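About us

Hello, and thanks for dropping by! I'm Ksawery Kaczmarczyk and I run Rondetti, a small cookery school on the top floor of an old corn store in Restbridge. If you've come up the back stairs by mistake looking for the dentist, he's next door. It happens a lot.

I started Rondetti after years of cooking in other people's kitchens. I liked the food and I liked the people, but I never got to talk to anyone who was eating. Then a neighbour asked me to show her how to make pierogi for her daughter's birthday, and she brought her sister, and the sister brought two friends from work, and by the end of the evening there was flour up the curtains and I'd had the best night in ages. I handed in my notice that July.

We began in the parish hall at Arnirlow, where the oven had one temperature (very) and we had to be out by 9.30 for the badminton club. We moved to Restbridge when the corn store came up for rent. The building has 1718 carved over the street door, and the floors slope enough that a dropped onion will always end up by the window. I've grown fond of that.

What we teach is mostly home cooking. Bread, soups, dumplings, pickles and jams, a bit of pastry in the colder months. The pickling course is named Górecki after my mother's side of the family, who would put anything in brine if it stood still. Her cucumbers are on the first evening and the sauerkraut is on the second, and yes, you do take yours home, so please think about how you're travelling. Someone once took a tub of it on the last bus and I still hear about that from the driver.

Classes are kept to 12 people at most — any more and I can't get round to everybody. Evening sessions start at 6.30 and finish when we've eaten, usually by 9. You don't need any experience at all. We've had complete beginners who had never peeled a carrot standing next to retired school cooks, and they get on famously. Aprons are here, tea is here, and there's a shelf of cookbooks you can borrow as long as you write your name in the red notebook.

A single evening costs £30 and that covers all the ingredients. Courses run for 3 evenings. If money's tight, have a quiet word, as we keep a place back on most courses for exactly that.

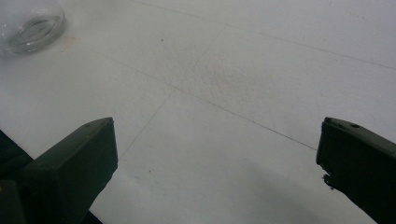 A clear glass jar on a white tabletop.

Do bring your own jars for the jam and pickle evenings if you've got them. Old honey and coffee ones are fine, with lids that fit, and give them a good hot wash first. I have spares but they go quickly in plum season!

We also do birthdays, work outings and the odd hen party, and I'll come out to schools and village halls if you can promise me a working oven. Ring the kitchen on extension 258 from the Corn Store switchboard, mornings are best, or just put your head round the door. If the radio's on, I'm in.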